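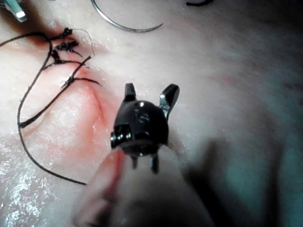
Do you have to sign up ahead of time for the Merdale Middle School open house?
Just walk in. The doors open at 5:30 in the evening, you write your child's name on the sheet at the front table, and they hand you a map and a sticker.

I went with my fifth grader in December, and since so many of you at pickup have been asking me how it was, I'm writing it all down in one go. Our kids will be coming over from Gamton Elementary next fall and I know I'm not the only one losing sleep over it!

First, parking. The lot on the Palumbo Street side fills up fast and then everybody circles. We gave up and parked by the ball field, which meant a walk in the dark along the fence, and my daughter was in her thin sneakers and let me know about it the whole way. Go in through the gym doors if you end up over there. They were open, even though the flyer said main entrance only.

Everyone starts in the cafeteria for the welcome. The principal, Hajnalka Balogh, kept it short (bless her). The school has 622 students right now, which sounded enormous to my daughter, who grabbed my sleeve. Ms. Balogh must be used to that look, as she went straight into how the sixth graders have their own hallway and their own lunch. They only mix with the older kids for band, clubs and the bus. I could feel the whole row of parents in front of me relax.

After that you follow the map, and the tour is led by eighth graders. Ours was a very serious boy who walked backward the entire time and told us which water fountain is the cold one. We saw the sixth-grade hall, the library, the art room, both science rooms and the gym. The lockers are narrow. If your kid has one of those giant rolling backpacks, start the conversation now — it won't fit, and they aren't allowed to carry it from class to class.

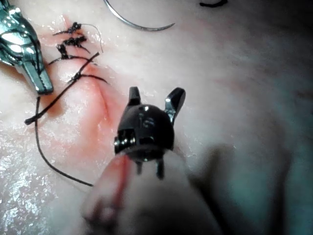
Instrument head with its jaws open, held above pale tissue.

The library was my favorite stop. The librarian, Lingyun Xu, has pulled out the tall shelves that used to block the windows (I went to this school myself, a long time ago, and it was like a cave in there). Now there are low shelves and beanbags and a corner for graphic novels. They have a reading challenge going where the whole school is trying to get through 3000 books by the end of the year. There's a paper thermometer by the checkout desk and it was colored in up to 1025, so they have some reading to do after the break! Kids can go in before school starting at 7:40 if they get dropped off early. I asked twice to be sure I had that right.

Math placement was the part with the longest line. Room 101, at the very end of the sixth-grade hall, and it was hot in there. Mrs. McAlister was answering everyone one by one and I don't know how she still had a voice. What I got out of it: all the fifth graders take the same placement test in the spring, at their own elementary school, and there's nothing to study. Teachers also send over a recommendation. If you don't agree with where your child lands, there's a form, and you have until the second week of school to turn it in. A dad behind me wanted to know about tutoring over the summer and she told him to let the child go swimming. I liked her a lot.

Lunch questions, because I know you'll ask. There's a regular line, a salad line and a snack window. You put money on the account online, same system we have now, same number, so you don't have to set anything up again. You can block the snack window. My daughter heard me ask that and we are still discussing it.

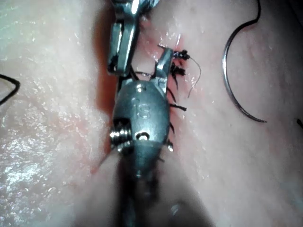
The other thing I wanted to find out about was the bus. The Burketton route is going to be the same one the middle schoolers use now, so our kids would be getting picked up before seven, and yes, that's early. There is talk of adding a second bus for the far side of Burketton, but the woman at the transportation table said to plan as if it isn't coming. They'll mail the times in August. If you have one at Gamton and one at Merdale, as I will, the two start times are far enough apart that you can do both drop-offs without speeding.

Clubs were set up in the gym, and by then the cookies were gone, so get there earlier than we did. Band and orchestra both let you try the instruments. My daughter got an actual note out of a trombone and was so pleased with herself that she went back around and did it again. Mr. Lò, who teaches band, says kids don't need any experience, and the school has loaner instruments if renting is too much. You have to ask for one by the end of May though, as they run out. There's also chess, drama, a garden club, a sewing club and cross country, which takes everybody and doesn't cut.
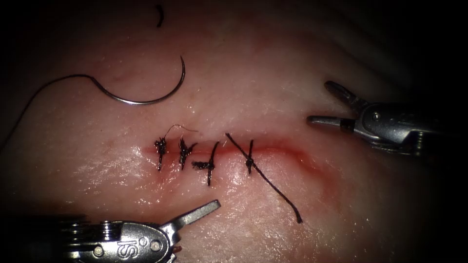 Dark stitches, knotted along a closed incision.

A few complaints, to be fair. The sound in the cafeteria was terrible and anyone past the middle missed half of the welcome. The map had the art room on the wrong side of the building. And I'd have liked more on how they handle phones. The rule is off and in the locker, but I talked to two teachers and got two slightly different answers on what happens if a kid forgets.

If you missed it, the counselor for incoming sixth graders is Enikő Lengyel and she'll do a small daytime tour if you call the office. She was the one kneeling on the floor helping my daughter try a practice combination lock. It took a lot of tries (right, left PAST the number, right again) and there was some huffing, but she got it open. We bought a lock just like it on the way home and it has been clicking away on our kitchen table ever since.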